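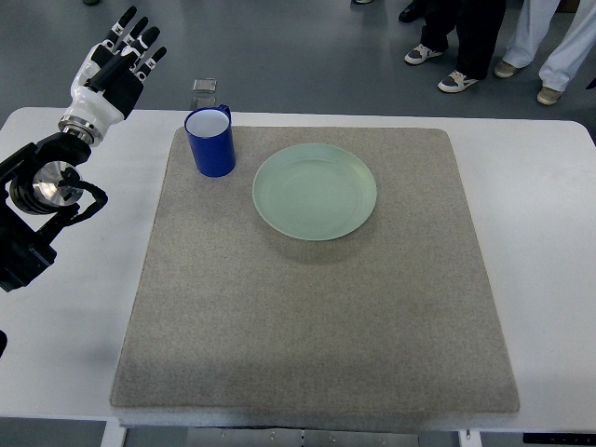 Opinion
Let people pay for the obituary by the life, not by the line

My aunt's obituary ran in the Clisville paper in January, and I can still tell you what we cut from it. We cut her bowling league. We cut two of the cats. We cut the whole sentence about how she drove to Brokham every Sunday for pie and always came home with the wrong kind, because the sentence ran to 19 words and by then we were already over.

Our paper charges by the line, like most of them do. The first 8 lines come in the base price, then the meter starts. I was sitting at my cousin's kitchen table at ten at night, tired and sad, counting words in a paragraph about somebody I loved, and I thought — this is a strange thing to ask of a family in the worst week of their year.

I know papers need the money. I've subscribed to this one most of my adult life and I'd like it to stick around, thanks very much! But the obituary page is the first thing I turn to, and the same goes for just about everyone I know over fifty. It's the one part of the paper where the school bus driver gets the same typeface as the mayor.
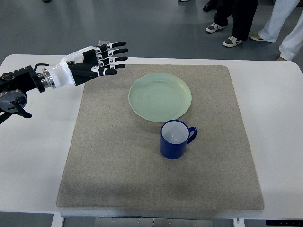
A robotic hand held open, palm down, over a white table.

So here's my pitch. One flat price, up to 503 words, photo included. I didn't pull that number out of the air (well, I sort of did — it's how long the first draft of my aunt's was, before we got out the scissors). If you want more than that, fine, pay more. Most families won't. Most families just want to get the grandkids' names in without having to write "and several others."

The Kandach weekly went to a flat price a while back, and I've been reading it ever since, even though I've never lived there. Their obituaries are wonderful. There was a man who fixed 100 lawn mowers a summer and never sent a bill. There was a woman who hated her own potato salad and brought it to everything anyway. You don't get the potato salad when you're paying by the line.

People tell me to just put it all on the funeral home's website, where space is free. We did that. The Shimada Funeral Home was very kind about it and the page looks nice. But you can't clip a website and stick it in a Bible, and my aunt clipped everything.
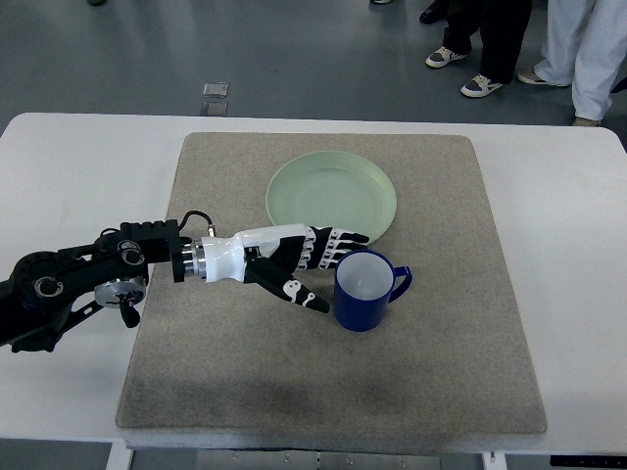 What I'd ask the paper to do

Print the flat price right on the page, so families don't have to call and ask. Let us send the notice in by eight in the evening for the next edition, and give us one free correction, even if the mistake was ours. We misspelled my uncle's middle name and it cost us to fix it. I'm still a little sore about that.

And if there's room left over, I'd like to run the line about the pie.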